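Wokum club talk, speaker notes (15 min + questions)
Slide 1. Say hi, say club name, water

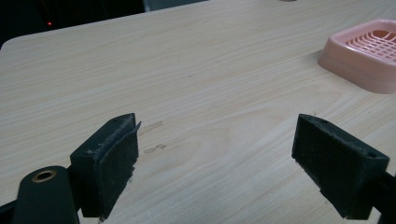 How many demos do you need before the arm learns anything useful?
We got our first half-decent policy at 700 demos of one task, and it kept improving up to 900, where we ran out of October.

Slide 2. What we set out to do
- student project, 2 teams, one shared arm
- task = pick up the soap dish, move it, let go. Sounds dull. Say it's dull, people laugh
- name of the project is Gistance, do NOT explain the name, eats 3 minutes

Slide 3. Collecting
- hand-held gripper, you do the motion yourself, slow
- foam pads on the fingers. Pads peel. Check before every session, we didnt
- pink dish on pale wood, easy contrast. Mention the Wanwood school tried clear cups, much harder
- reset the table between demos, vary where the dish goes!! Team A forgot for a whole evening

Slide 4. What went wrong
- 70 demos thrown out, bad time sync
- people rush after the first hour. Swap operators
- file names. just say "file names" and pause

Slide 5. Results
- play clip, no sound
- grasps fine near the middle, worse at the far edge
- go back to slide 3 if they ask why

Slide 6. Next
- Furtună cup in spring, need a second taks by then, lid or sponge
- sign-up sheet by the door
- skip this slide if past 6:40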